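Workshop & Garage / Small parts / Tips from readers

Keeping pegs, blocks and knobs on a board with outlines

In my workshop the big tools never get lost. I always know where the saw is. What gets lost are the small pieces: a peg, a round cover with a knob, a short cylinder that belongs to something, a block that was cut exactly to size and then rolled or slid under the bench. For many years I had them in jars, and I was pouring out the jars every time I needed one piece. Now I use boards that lie flat on the table, with the outline of each part marked on them. I want to write down what I learned with these boards, also the mistakes.

The idea is old and you know it from the wall, where people draw the shape of the hammer behind the hammer. A flat board does the same for parts which can't hang. It is also good as a puzzle for children and for people who want to exercise their fingers, and I know some families who built one only for this purpose.

Choosing the size

Make the board as long as your forearm and hand together, not more. My first one was much bigger and I had to stand up to reach the far side. My present one is 36 cm on the short side and I can reach every place on it from my chair. If you have more parts than space, make a second board. A crowded board is only a jar with no walls.

Leave a finger width between parts that stand next to each other, and for round parts leave a little more. When you take hold of a block from above, your fingers come down on two sides, and often the other fingers stay bent over the top and touch the neighbor. You don't notice how much room a hand takes until you knock over the thing beside it.

Light board, strong color

A white board with parts in one strong color is the easiest for the eyes. I use blue. I tried yellow and in the evening under the lamp I could not see the small pegs well. I tried also a different color for each part, but then I started to remember the color and not the shape, and when one red peg broke and the new one was green I was confused for weeks. Keep one color for all parts of one board. If you have two boards, then blue for one and another color for the other, so that strays go home quickly.

The table under it should be dark. A black top makes the border of the board very clear, and it has one more advantage: you see at once whether something has been left outside of the board. 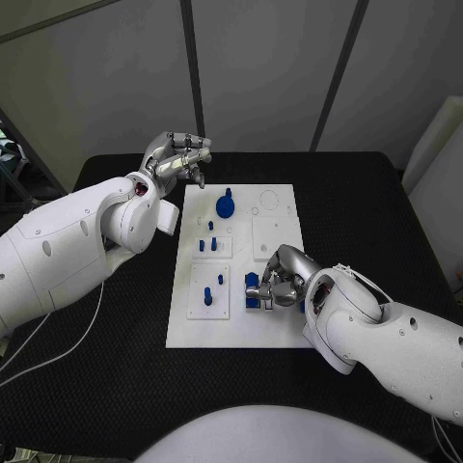
Shiny paint is a mistake I made two times. The lamp makes a white spot on it and the thin lines disappear in this spot. Matte is better. It gets scuffed from use, and this doesn't disturb me. If you have already a shiny board, rub it lightly, with small circles, until the gloss is gone, and wipe the dust with a damp cloth before you draw anything. Parts are a different case. For the parts I like a smooth surface, and I finish them with 2000 paper, wet, so that they don't scratch the board when somebody pushes them instead of lifting.

Drawing the outlines

Put the part on the board in the position where you want it. Hold it with one finger on top and go around with a hard pencil, kept upright. A pencil that leans will make the circle too big on one side and you will be angry about it each time you look. Then take the part away and go over the pencil line with a thin permanent pen. Gray is quiet and pretty, black is easier to see. For older eyes take black.

Some points which I wish I had known:

- Draw the outline a hair larger than the part. When it is exactly the same size, you will spend your evening pushing the part half a millimeter to the left.
- Circles need some space from each other if the sizes are similar. A large circle and a small circle next to each other are no problem, everybody understands them. Two circles which are nearly the same will be mixed up forever.
- Rectangles should follow the edges of the board. A crooked rectangle looks like a mistake, even when you wanted it so.
- Let the ink dry overnight. I touched mine after ten minutes and I have still the gray thumb on the board.
- Don't write names inside of the outlines. The part covers them, so the name is only visible when you don't need it. Write beside, in small letters, or leave it out.

Raised plates

For parts that come in families I put a small square plate on the board, the same white, slightly raised. One plate gets the rings, another gets the slots, and the eye goes first to the plate and then to the place on it. It is like a drawer inside of a drawer. The raised edge helps also the fingers, so you can find the plate without looking.

Fix the plates well. I used double-sided tape in the beginning and in summer one of them was traveling slowly to the side. Now I glue. Dean Catterall told me he uses screws from the back so he can move them again, and if your collection is changing often this is surely the more clever way. Put the plates not too near to the edge, where the sleeve takes them.

If a plate has both a small and a large ring, set them in opposite corners. Then there is place for the fingers at both.

Pegs that fall over

The smallest pegs are the worst. Standing upright they look very nice, and then somebody closes the door and they lie down. There are three ways I know. You can make the foot of the peg perfectly flat, by rubbing it on paper that lies on glass. You can drill a shallow seat, only two or three millimeters, so the peg stands in it. Or you accept that it lies, and draw for it a lying outline. I did the seat for the short pegs and nothing for the thick cylinders, which stand alone if the board is level, and if not then they lie and don't suffer from it.

How to hold a small peg: by the upper half, with the tips of thumb and first finger, and lower it straight. When you hold it in the middle your fingers arrive at the board before the peg does, and you end with dropping it the last bit. Children do this always. Grown people too, in my experience, only they say afterwards the hole is bad.

A round part with a knob on top should be picked up by the knob. This sounds like nothing to say, but people take it by the rim and then there is no room to set it down beside another part.

Taking and returning

With a board like this one has to have a habit, or it becomes a decoration. Mine is simple. When I take a part out, the empty outline must stay empty, I don't put my coffee spoon there, also not a screw for only a moment. When I stop working I look for empty outlines and not for missing parts. It is the same thing, but the eye sees a black circle with nothing in it much faster.

Start from the far side when you return things, and come toward yourself. In this way your arm never passes over parts that are already standing. If you work with two hands, let one hand wait high over the board while the other is placing. Two hands going down together in a small area will meet, and what is between them falls.
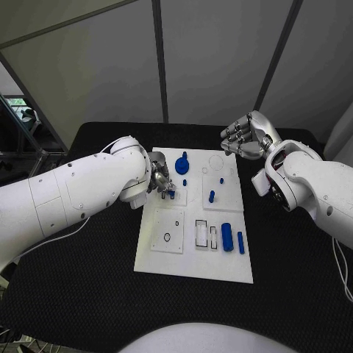

Natalie Tapley wrote to disagree with me on the outlines. She finds that they help for the first month only, and after this she would like them gone, at least on a board which is meant for practice. Her board has outlines on one side and is plain on the other, and she turns it when it becomes too easy. She also asked why I don't sort by size from left to right, and said that for her mother the mixed order was tiring, with the small peg up here and the other small peg down there.

I thought about it for some time. For a puzzle she is right, I think, and the idea with the two sides is good, if you have no glued plates on it. For the workshop I will stay with my outlines. As to the order, I place what I use most in the near middle and the rest where it fits, but for a board that other people will use, by size is more polite.

Cleaning

Dust sits in the corners of the plates. A dry paintbrush takes it out. Once in a season I take everything off and wipe the board with a little dish soap in lukewarm water, then dry it immediately with a towel. No alcohol on the pen lines! Tahsin Majumder lost all his circles like that and had to draw them again with the parts as pattern, which is possible, of course, but only if you still have all the parts.

The blue parts I wash in a sieve, so that the small ones don't leave through the sink.

Spare parts

Make two of each small peg when you are making them anyway. The machine is set up, the wood or plastic is there, the color is open. I keep the spares in an envelope stuck under the board, with the measures written on the outside: diameter, height, and for the pegs that go in a seat also the depth. On my first envelope I wrote only "9" and a year later I had no idea if this was the width or the height. It was the height.

Moving the board

Carry it flat with both hands, and first lay down everything that stands. For the car I put a thin foam over the parts and a second board of the same size on top, with two wide rubber bands around. Not too tight, otherwise the knob of the round part presses a dent in the foam and then through it.

Readers have asked me for the thickness of the raised plates. Mine are 2 mm. Thicker is also fine, but then the sleeve problem becomes bigger, and you should round the upper edges a little with the sandpaper before you glue.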